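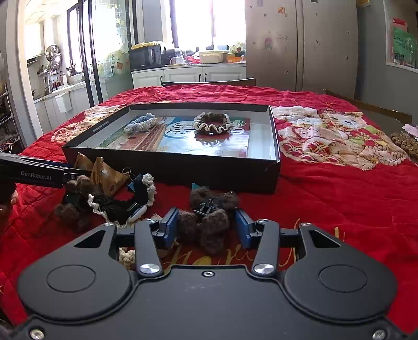

## Year-end sort, hair accessories (thread)

**1/** Sunday, December 31, 2023. Stock day for Una. Everything that goes on hair comes out of storage, gets looked at, and goes back under a category that makes sense. Notes as I go, mostly for my own use next year.

**2/** Surface: the table with the quilted red cloth on it. Red is a good working background for this stock. Brown fluff, black fabric and white trim all separate from it at a glance. Cream is fine too. Gold hardware would disappear into the lettering, so small gold things get checked elsewhere.

**3/** Quilting has one real advantage. Round and springy items stay where you put them. On the bare tabletop a scrunchie travels every time someone leans on the edge.

**4/** The disadvantage is lint. The brown fluffy clips shed onto any fabric and the stitched channels collect it. Lint roller before, lint roller after. Vacuuming the cloth with the brush head works better than either, but then you have to find the brush head.

**5/** Categories this year:

- fuzzy clips
- scrunchies, trimmed
- scrunchies, plain
- crochet, other
- rings and findings
- unknown

Last year there were eleven categories and the result was one large pile called "misc."

**6/** Fuzzy clips first. The brown ones have rounded lobes, petal fashion, over a black clasp. They look robust and they store badly. Stack them and the lower one takes a set: flat lobe, nap pointing one way, looks slept on.

**7/** Storage rule for fuzzy clips is one layer, face up, clasp down, lobes not touching the wall of the box. A shallow box enforces this without anyone having to read a label.

**8/** The box I'm using is black outside, white inside. I would buy the white interior again. Dark elastics show up against it, and so does loose brown fiber, and you know the box needs wiping before you load it.

**9/** For the record, I also tried the Hilix drawer inserts in November. Good fit, clean corners, wells too deep for this. Everything ended up two high. They're now in the desk holding cables.

**10/** Clasp check. Open fully, release, listen. You want one click. Two clicks means the catch is riding up before it seats, and it will let go in fine hair within the hour. Repeat three times per clip. Slow, but returns cost more.

**11/** Then pull gently on each lobe at its base. Glue failure starts at the lobe nearest the hinge because that's where thumbs go. If there's any lift, it goes in the repair tray. Don't re-glue on stock day. You will do one, then you will do nine, and then it's dark.

**12/** Restoring flattened fluff: steam from a kettle at arm's length, a few seconds, then a dry soft toothbrush against the nap. Let it cool before judging. Hot fiber always looks better than it is.

**13/** Do not put the clasp in the steam. Hold the clip by it.

**14/** Trimmed scrunchies. The model I get asked about is the black one with the ruffled white crochet edge. Two materials with different ideas about stretch. The body wants to double in size and the trim wants to stay put.

**15/** The fix is in the edging. Work the trim with the scrunchie stretched over a jar, so the ruffle is the relaxed state and the flat edge is the stretched state. If you crochet it relaxed, the thread pops the first time someone wraps it three times around a ponytail.

**16/** Trimmed scrunchies don't lie in a neat circle. They settle into a U or a sort of comma and the ruffle stands up wherever it likes. I used to arrange them. Now I let them do it and allow more room per piece.

**17/** White trim on a black body has the obvious laundering problem. Cold water, by hand, body and trim wetted at the same time, pressed in a towel, dried flat. Never hung. Hanging puts the whole wet weight on a few loops and they stay long.

**18/** Yarn question, as it comes up in replies every time: the white is Savchuk cotton, the mercerized one. The cream for the crochet pieces is a different base, softer, and it pills. I keep using it because the color is right.

**19/** Cream pieces get stored away from anything brown and fluffy. Fiber transfer is one-way. You can pick brown out of cream crochet with tweezers, and I have, and I don't plan to again.

**20/** Rings and findings. Thin metal rings go on a length of cord, knotted, one cord per diameter. Loose rings in a box with crochet will find a loop and go through it. Getting them out takes longer than threading the cord did.

**21/** Tags come off before storage and go in their own envelope. A string tag left on a scrunchie for a season leaves a dent in the elastic casing. Small thing, visible in product photos.

**22/** Weights, for whoever is working out postage. The shelf-ready tray came to 875 grams with lid. That puts it over the band I wanted. Taking out the card divider doesn't change the band, so the divider stays.

**23/** Count, all categories, end of afternoon: 296 pieces. Some 200 of those are scrunchies of one type or the other, which tells me what I was doing all autumn. The clips are a much smaller number and take up more than half the shelf.

**24/** Implication for next year: fewer plain scrunchies. They sell, slowly, and they sell to people who already have nine. The fuzzy clips go on the first day of any market and then I have a gap on the table shaped like fuzzy clips.

**25/** Ivan Yatsenko asked whether I sort by color or by type. Type, then condition, then color. Color first looks tidy and mixes snagging hardware with crochet. If you only have fabric items, color first is fine.

**26/** He also asked about lavender sachets. No. Scented stock comes back from customers who don't like scent, and everyone else doesn't notice. Dry box, lid, out of the sun.

**27/** Repair tray total is 2. One lobe lifting, one clasp with the double click. Better than I expected for stock that spent two weekends outdoors in Prarwood in the damp.

**28/** About the damp. Fluffy clips that have been out in humid air should sit open overnight before they go in a lidded box. The core holds moisture after the surface feels dry. Close it early and the box smells like a coat cupboard by February.

**29/** Packing order into the shallow box, final version:

- liner sheet
- fuzzy clips, single layer, along one long side
- trimmed scrunchies next to them, with space
- cream crochet in its own paper fold, opposite end
- nothing on top

**30/** "Nothing on top" is the step that gets broken. Usually by a bag of elastics that had nowhere else to go. The elastics now have a jar.

**31/** Unknown category closed out with four items. Two were parts of something I discontinued. One was a button. The last is a felt disc I clearly cut on purpose, and I have no record of why. Kept.

**32/** Answering a couple at once: no, I don't store clips clipped onto card. Card holds the jaw slightly open for months and the spring weakens. Card is for display. Put them on the morning of the market, take them off the same evening.

**33/** And yes, the same routine works for a household drawer. Skip the weighing. Do the clasp check, separate fluff from crochet, get the rings onto a cord. A shallow box from any stationery shop will do.

**34/** Cloth is next: lint roller, then a cool wash on its own. I turn it printed side in for the wash. The gold lettering has lasted well so far and I'd like it to keep doing that.

**35/** Edit to 12, since Arsen Lytvynenko pointed out I left it vague: a few seconds means three or four, moving the clip the whole time. Ten will curl synthetic fiber permanently. It goes glossy at the tips and there's no brushing it back.

**36/** Crochet trim pattern goes up when I've rewritten the corner where the ruffle joins. The current wording assumes you already know where to stop. Box is lidded, shelf is labeled, kettle is back in the kitchen.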